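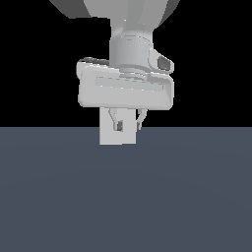
시뮬레이션 화면. 그리퍼가 밝은 회색 블록을 물고 바닥 위에 떠 있는 순간

2018-04-10

일단 쓴다. 안 쓰면 또 까먹는다.

지난번 글에서 블록 집기 정책이 안 배워진다고 징징거렸는데 좀 풀렸다. 다 풀린 건 아니고. 오늘은 그 얘기. 랩 노트에 적을 걸 그냥 블로그에 적는 중이니 정리 안 된 건 양해 바람.

배경부터 짧게. 하는 일은 시뮬레이션에서 팔 하나로 블록 집어 올리기. 시뮬레이터는 우리끼리 Pliso라고 부르는 내부 코드고, 학습 쪽은 Grornden이라는 저장소에 따로 있다. 이름은 묻지 마시길. 내가 지은 거 아님. 입력은 관절 각도, 그리퍼 열림 정도, 블록 위치. 이미지 입력은 아직 안 쓴다. 출력은 손끝 이동량이랑 그리퍼 명령. 보상은 처음에 아주 단순하게 갔다. 들어 올리면 1, 아니면 0.

당연히 안 됐다. 랜덤하게 휘젓는 팔이 우연히 블록을 집을 확률이 얼마나 되겠나. 하루 종일 돌려도 성공이 거의 안 나오고, 성공이 안 나오니 배울 게 없고.

그래서 거리 보상을 넣었다. 손끝이 블록에 가까워지면 점수. 이것도 다들 한번씩 밟는 지뢰인데 나도 밟았다. 팔이 블록 옆에 딱 붙어서 안 움직인다. 가까우니까 점수는 계속 들어오고, 잡으려다 밀어버리면 점수가 깎이니까 가만히 있는 게 이득. 논문에서 읽을 땐 웃었는데 내 학습 곡선에서 보니까 안 웃김. 곡선은 또 예쁘게 올라간다. 그래서 이틀을 속았다. 보상 그래프만 보고 잘 되네 하고 집에 갔음.

교훈. 롤아웃 영상을 봐라. 숫자만 보지 말고. 매번 까먹고 매번 다시 배움.

그 다음에 한 게 이번 글의 본론. 역방향 커리큘럼. 쉽게 말해 시작 상태를 목표 가까운 데서부터 잡는 거다. 처음에는 블록을 이미 손가락 사이에 물린 상태로 에피소드를 시작한다. 정책이 할 일은 안 놓치고 위로 드는 것뿐. 그게 되면 블록을 바닥에 놓고 손가락은 열린 채로 바로 위에서 시작. 그것도 되면 손을 더 멀리, 옆으로도 좀 빼서 시작. 새로운 아이디어는 아니다. 비슷한 얘기 하는 논문 많음. 나는 그냥 그걸 제일 무식한 버전으로 구현했다.

단계는 3개로 나눴다. 더 잘게 나눠야 하나 고민했는데 귀찮아서 일단 이렇게. 단계 넘어가는 기준은 최근 에피소드 성공률 70퍼센트. 이 값도 별 근거 없다. 더 높게 잡았더니 첫 단계에서 안 넘어가고 계속 맴돌았고, 낮게 잡으면 다음 단계 가서 무너졌다. 그 사이 어디쯤.
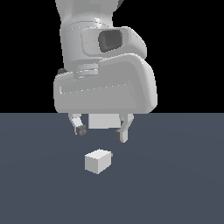 손가락을 벌린 채 블록 위에 있는 그리퍼. 둘째 단계 얘기는 이런 자세에서 출발한다

둘째 단계가 제일 문제였다. 첫 단계에서 배운 정책은 그리퍼를 꽉 닫는 것밖에 모른다. 그 상태로 열린 손에서 시작하면 바로 닫아버린다. 블록은 아직 한참 아래에 있는데 허공을 꽉. 그러고 나서 닫힌 손으로 내려가서 블록 윗면을 쿡 찍는다. 몇 번을 봐도 똑같이 쿡. 좀 귀엽긴 했다.

해결책이라고 하기도 민망한데, 이전 단계 시작 상태를 섞었다. 새 단계로 넘어가도 일부 에피소드는 예전 쉬운 상태에서 시작. 이러니까 첫 단계에서 배운 걸 안 까먹으면서 언제 닫아야 하는지를 천천히 배운다. 탐색 노이즈도 그리퍼 명령 쪽만 따로 키웠다. 팔 움직임 노이즈랑 같이 키우면 블록을 다 밀어버려서 안 됨. 따로 해야 한다. 이거 알아내는 데 하루 씀.

결과. 셋째 단계까지 넘어간 건 3,917번째 에피소드. 병렬로 안 돌리고 한 대로 돌린 거라 시간은 꽤 걸렸다. 거리 보상만 쓴 버전은 같은 에피소드 수까지 돌려도 평가에서 성공 0. 옆에 붙어만 있음. 물론 시드를 많이 안 바꿔봤다. 이게 제일 찔리는 부분이다. 시드 하나로 자랑하는 사람 싫어하는데 내가 지금 그러고 있음. 시드 늘린 결과 나오면 밑에 덧붙이겠다.

평가는 시작 위치를 랜덤하게 뽑아서 따로 돌렸다. 656회. 왜 하필 이 숫자냐면 돌려놓고 점심 먹고 왔더니 거기서 디스크가 꽉 차서 죽어 있었음. 로그를 너무 많이 남겼다. 중간에 죽은 거라도 시작 위치는 독립으로 뽑으니까 쓰는 데 문제는 없다고 본다. 아마도. 성공률은 다시 계산해서 올릴 생각이라 여기엔 안 적음. 성공 판정 코드에서 찜찜한 걸 하나 찾았기 때문. 블록이 일정 높이 위에 있기만 하면 성공으로 치는데, 튕겨 올라간 것도 세고 있었다. 접촉 계산이 가끔 터져서 블록이 위로 튀는 경우가 있다. 그건 집은 게 아니지. 손가락 양쪽 접촉이 있고 일정 시간 유지돼야 성공으로 바꿨고, 지금 다시 돌리는 중.

실패한 것들은 영상으로 좀 봤다. 대충 두 종류.

하나는 블록이 비스듬히 돌아가 있을 때. 손목을 안 돌리고 그냥 내려가서 모서리를 문다. 닫으면 블록이 손 안에서 휙 돌아가거나 빠져나간다. 액션에 손목 회전이 들어 있긴 한데 정책이 거의 안 쓴다. 첫 단계에서 블록을 항상 반듯하게 물려놓고 시작했으니 회전을 쓸 이유를 못 배운 듯. 추측임. 시작 상태에 각도를 섞어서 확인해볼 것.

다른 하나는 높이. 너무 일찍 닫아서 윗부분만 살짝 물고, 올라가다 미끄러진다. 마찰 계수 탓도 있을 거 같다. 지금 마찰은 Softić이라는 설정 파일에서 그대로 가져온 값인데 누가 어떻게 정했는지 아무도 모른다. 기록이 없음. 제발 설정 파일에 주석 좀 답시다. 나 포함.

Sofia Matos랑 메일로 이 얘기를 잠깐 했는데 커리큘럼 단계를 손으로 나누지 말고 목표 상태에서 랜덤 액션으로 조금씩 풀어가면서 시작 상태를 모으라고 했다. 성공률이 너무 높지도 낮지도 않은 시작점만 남기고. 맞는 말이다. 그러면 단계 기준 같은 거 손으로 안 정해도 되고. 다만 랜덤 액션으로 풀면 블록을 그냥 떨어뜨리는 상태가 대부분이라, 떨어진 뒤에 손이 멀어지는 상태까지 가려면 오래 걸릴거 같다. 해보긴 할 거다. 이번 주는 아니고.

그리고 실제 로봇 얘기. 지난 글 댓글에 물어본 분 있어서. 아직 안 함. 지금은 블록의 정확한 위치를 시뮬레이터에서 그대로 받아 쓰고 있어서 이 상태로 실물에 올리면 망한다. 위치에 노이즈 넣고, 지연 넣고, 마찰이랑 무게도 흔들어서 다시 학습해야 한다. 11월쯤 Rikadport에서 하는 워크숍에 뭐라도 내는 게 목표라 그 전에는 해야 함. 될지는 모르겠다.

구현하면서 삽질한 거 몇 개. 검색해서 들어온 분 있으면 시간 아끼시라고.

블록을 물린 상태로 초기화할 때 손가락이 블록에 살짝 파고들면 첫 스텝에 블록이 날아간다. 그리퍼를 조금 열어서 배치하고, 닫는 명령을 주면서 몇 스텝 물리만 돌린 다음에 에피소드를 시작할 것. 이거 안 하면 첫 단계부터 성공률이 이상하게 나온다.

관측값 정규화 통계는 단계 바뀔 때 리셋하지 말 것. 나는 리셋했다가 정책이 한순간에 바보가 됐다. 버그인 줄 알고 저녁 내내 네트워크 코드만 뒤짐. 반대로 첫 단계 통계를 그대로 얼려도 안 된다. 손 위치 분산이 너무 작게 잡혀 있어서 나중에 값이 막 튄다. 그냥 천천히 계속 업데이트.

에피소드 길이도 단계마다 다르게. 첫 단계는 짧아도 충분하다. 길게 잡으면 들고 가만히 있는 데이터만 잔뜩 쌓임.

리플레이 버퍼는 안 비웠다. 비우는 버전도 돌려봤는데 둘째 단계 초반이 더 출렁거렸다. 한 번씩만 비교한 거라 믿지는 마시고.

코드는 지금 너무 더러워서 공개 못 한다. 경로가 다 내 홈 디렉토리로 박혀 있음. 치우고 나서 올릴 예정. 커리큘럼 부분만 먼저 떼서 올릴 수도 있고. 달라는 분 있으면 댓글에.

다음 글은 손목 회전 문제 아니면 시드 늘린 결과. 둘 중 먼저 끝나는 걸로. 로그 지우러 감.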